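Mixed bins are back at the Baner exchange, and there are more of them than ever

Good news for anyone who loves digging for small stuff! The Baner parts exchange has opened its new season with 200 mixed bins, and the sorting tables were busy right up to closing time. Last season 3,507 pieces found a new home through the exchange. This year the count already stands at 3,766, and there are still weeks to go.

Abdelilah Tazi runs the intake desk and is thrilled with what has come in from Ciobanu and the other towns up the valley. "You reach in for one thing and come up with three others you forgot you needed," he said. "I've been doing this for years and I still get excited when a bin comes through the door."

Bins go out just as they arrive, with big and small pieces together (blue next to green, whatever turns up), and the scuffed gray ones get used as hard as any. Brotus has lent extra shelving for the back wall, so there's finally room to put the full bins somewhere other than the hallway.

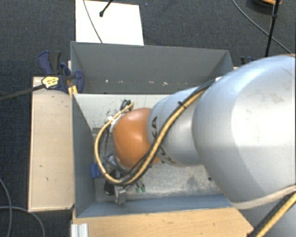

NEVBY, August — Sorting goes on through the end of the month, from 10 a.m. to 4 p.m. Bins can be reserved at the intake desk, extension 522.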